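Project report, spring term, Evgate College, Introduction to Everyday Design

# The Cutarico Project: What We Want From a Pencil Case

When our course was told to pick an object that we handle every day and hardly ever think about, I went through the usual candidates first. I considered the mug (taken), the house key (also taken) and the shoelace, which I still think would make a wonderful project for somebody more patient than me. In the end I looked down at my own desk and there it was, half open, with pens sticking out of it as they had been since the first week of school. The pencil case won.

I called the project Cutarico, a word I made up on the bus to Skurar and then got too fond of to change. The question behind it is a simple one: what do students want from the thing they keep their pens in, and does the zippered pouch, the kind most of us carry, give it to them?
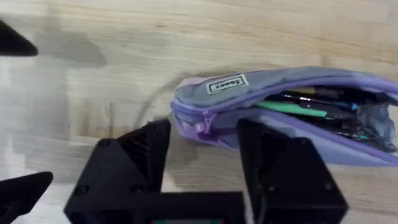 **Odalys Fennimore**
Second-year student, Everyday Design

## Why the soft pouch?

I settled on the soft zippered type early on. Hard tins and plastic boxes are lovely things, and I had one with a sliding lid when I was small that I would give a lot to have back, but the soft pouch asks more interesting questions. It has no fixed shape of its own. Fill it and it swells up, empty it and it sags, and if you fold it over in your bag it forgives you. The two-tone case in my report, dusty grey-blue on the top panel and lilac-purple below, is a good plain member of the family. The zipper follows the curve of the seam, there is piping along the edges, and a small cream fabric label is sewn on near the rounded end.

I like the label more than I can really justify. A stitched label on an upper panel tells your hand and eye which way is up before you have thought about it, and several people who filled in my questionnaire said they go by a label or a charm in just this way.

## The questionnaire

I handed out 80 questionnaires in the entrance hall of the Belhaj Building and got 66 back, a better result than I had any right to expect in exam season. Thank you to everyone who stopped! I kept the form to one side of paper, with room at the bottom for people to add anything they liked, and that bottom part was the best reading of the whole term.

The questions were these:

- What kind of case do you use, and how long have you had it?
- Do you close it when you are working?
- How do you find the pen you want?
- What is in there that you never use?
- What would make you buy a different one?

The second question brought in the liveliest answers. I had assumed that people open the case, take out a pen, and close it again, as my mother taught me to do. Very few do. Most leave the zipper open for the whole lesson and treat the case like a little nest on the table, dipping in and out of it. One person wrote that closing the zipper is "how I know class is over," and I have noticed myself doing the same thing ever since.

## Finding the right pen

The third question was the one I spent the longest on. When a pouch is packed tightly and only part of the zipper is open, you don't see whole pens, you see bits of them: a cap, a clip, a short stretch of barrel. Black pens suffer most. Put several of them together and they become one dark shiny mass, and you pull out the wrong one, put it back and pull out the same wrong one again. A mint-green marker lying across the top of all that is found at once, and so is anything teal.

This matched what people told me. The bright pen is the one they reach for by eye. The black ones they reach for by touch, feeling for a clip or a ridge or the chewed end (there were a lot of chewed ends). A few had sorted the problem out with a twist of colored tape around each barrel, and I have since done this to my own pens and would recommend it to anybody.

I tried some quick trials at my own desk as well, packing the same pouch in different ways and writing down how each one felt to use. They were small trials with one tester, so please read them in that spirit.

**All caps toward the pull.** Neat to look at, and very poor for finding anything, with every cap crowding into the rounded end.

**Mixed directions.** Messier, but the pouch lies flatter and the zipper runs more easily. It became my favorite after a few days.

**Favorite pen left out on the table.** Everyone does this. It works beautifully until the pen rolls off.
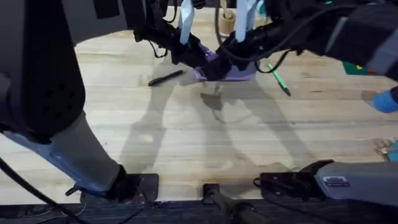

*Purple container and green pen on the wooden tabletop.*

## Color on the table

The rolling pen got me thinking about tables, which I hadn't planned to write about at all. We spend so much time on the color of the case and hardly any on what it will be lying on. Most of the tables I work at are light wood, cream and beige with a streaky grain, and on a surface like that purple stands out very kindly. So does green. A tan or natural canvas case, and I own one that I love, simply melts away into the wood, and I have twice walked out of the Skurar library without it.

I would not call this a finding. It is a thing I noticed and would test properly with more time, ideally with people looking for cases of different colors on the same tabletop at the end of a long afternoon, when everybody is tired and wants to go home.

## What I would change

My own design sketch, which is pinned up in the Belhaj Building until the end of May, keeps the soft body and the curved zipper and makes 2 changes. The first is a longer opening that carries on past the rounded end, so that the top panel folds right back and you see the pens along their length. The second is a bigger zipper pull. Small glossy ones look pretty, but plenty of people wrote that they struggle with them when their fingers are cold, and I did too all through the winter.

I also wanted an inner pocket for erasers and spare leads. I sewed one into my practice piece and it made the seam so thick that my needle broke, so the pocket has been dropped for now. The next version will be cut from a lighter lining fabric, and I have already begged an offcut from the textile room.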